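Villusex Brullelero cue case — 2 butt, soft

Back in stock as of 6th April. Same price as before, new colour (charcoal), old navy still here while it lasts.

OK so what it is. Soft case for a pool or snooker cue, holds 2 butts and their shafts, plus an extension if you've got a short one. Outer is a heavy canvas, waxed, the kind that goes a bit grey on the folds after a season. Inner tubes are padded and stitched in, not glued. Carry handle, shoulder strap, one long pocket, one small pocket.

Weight empty: 305 grams less than the old hard tube we used to sell. Big difference when you're walking from the tram with it.

Will it fit my cue?
Two-piece with a centre joint — yes. Three-quarter — no, sorry, get the Idby long case. One-piece house cues, obviously no. Jump cue goes in the long pocket if you take it apart first. Joint protectors on please, the bare pins chew the lining.

Fat butts. We get asked this a lot. Most of the wrapped butts go in fine but it's snug with a new case, especially leather wraps. Twist it in, don't shove. Loosens up after a few weeks of league.

Pockets
Long one takes a jump butt, a bridge head, a towel. Small one is for chalk, tip tool, glove, coins for the table. There's a little loop inside the small pocket for a magnetic chalk holder so it stops going walkabout. Pocket liner is dark so chalk dust doesn't show much, blue still shows a bit.

Zips are metal. They start off stiff. Rub a candle stub along the teeth and run it back and forth a few times, much better.

Strap
Adjustable, comes off. Clips both ends. Earlier run had a plastic buckle that cracked in the cold, had a few of those come back over winter, so they've gone to metal clips now. If you have one of the plastic ones send us a message and we'll post you a strap, no need to send the case back. Offer's good to the end of August.

Looking after it
Don't machine wash. Damp cloth, dry it open, away from the heater. Re-wax once a year if you're fussy. Never leave cues in the car over summer, any case, doesnt matter what you paid for it — shafts warp and no padding is going to help you.

Smell: the wax is strong out of the bag. Hang it in the shed or the laundry for a couple of days.

Takács version
Same pattern, leather base and leather handle, made up in small lots. Run of 151, stamped inside the flap with the number. Can't pick your number, we send what's next on the shelf. Costs more, weighs a bit more, holds exactly the same stuff. Stands up better in a corner because of the base, thats the main thing really.

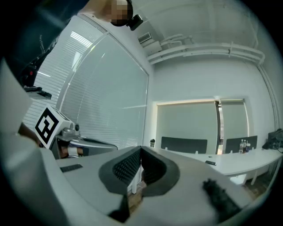
Leather will mark. Saddle soap if you like, or leave it alone. Ours has beer on it from the club finals and looks better for it.

Embroidery
Initials or a team name on the small pocket, up to eight letters. White, gold or green thread. Adds a week. Check your speling before you hit order, we stitch what you type and can't unpick it without leaving holes. No returns on embroidered ones unless the case itself is faulty.

Teams
Ordering for a whole side, email first. Better price and we can do one shipment to the club. We've sent out almost 2000 of these all up, a good share of them to country leagues, so we know the drill with PO boxes and odd delivery hours.

Postage
Goes in a long carton, so won't fit a parcel locker. Give us a street address — work is fine. Signature on delivery for the Takács one.

Returns
Thirty days, unused, tags on. Chalk in the pocket counts as used.

Also fits: Idby rain cover (regular size). Sold separately, colours vary.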